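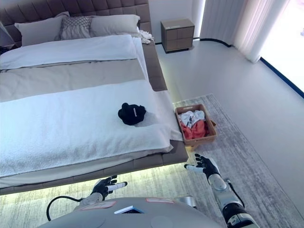
Grodholm Tidy-Up Recordings

README

Welcome, and thank you for taking an interest in our little pile of data! Grodholm is the name we gave to a two-armed household robot that a handful of us have been putting together at the Dralach shared workshop, mostly on Tuesday evenings and far too many weekends. These recordings come from its bedroom work, where it picks up clothes and other soft things and puts them in a basket.

What you get

There are 659 episodes, each with the head camera video, the joint positions for both arms and hands, and a short text note typed by whoever was driving. All of them were driven by a person, so please don't take them as a sign of what the robot can do by itself (we're working on that, slowly). The head camera runs at 30 frames per second and the joint log is resampled to match. Episodes where the operator gave up halfway are kept in, with "abandoned" in the note, and I'd encourage you to look at a few of those before you throw them out. Some of our best lessons are in there.

Folders

episodes/ has one numbered folder per run
notes/ has the operator notes as plain text
calibration/ has the camera and arm files, in two versions (see below)
tools/ has the loader and a small viewer we call Indel

To get started, open episodes/0017 in Indel. It's a nice, unhurried run and a good check that the video and arm data line up on your machine.

Things to know before you train on it

We moved the head camera mount in July, so episodes up to 0022 use calibration/old and everything after that uses calibration/new. Mixing them up will put the hands well off to one side, and you'll spend an evening hunting for a bug in your own code, as I did.

Knit things are hard. A beanie on a thick terry blanket gives the fingers two fuzzy surfaces to grab at once, and you'll find plenty of episodes where the blanket comes along for the ride. Daylight is the other headache. Curtains, window and pale floor can all end up washed out on a bright afternoon, and we left the exposure on automatic the whole time. A fixed setting is on the list for the next batch.

The cables along the forearms show up in a good share of the video too. If you're masking the arms out, mask those as well.

Using and sharing

Use it for anything you like, including teaching. A mention of the Grodholm build at Dralach would make us very happy. The loader started life as Chrysikopoulos, an older script of ours, and a few of its function names still say so.

Questions, fixes and reports of broken episodes go to Michalis Kokkinos through the issues page. Please include the episode number and the calibration folder you used.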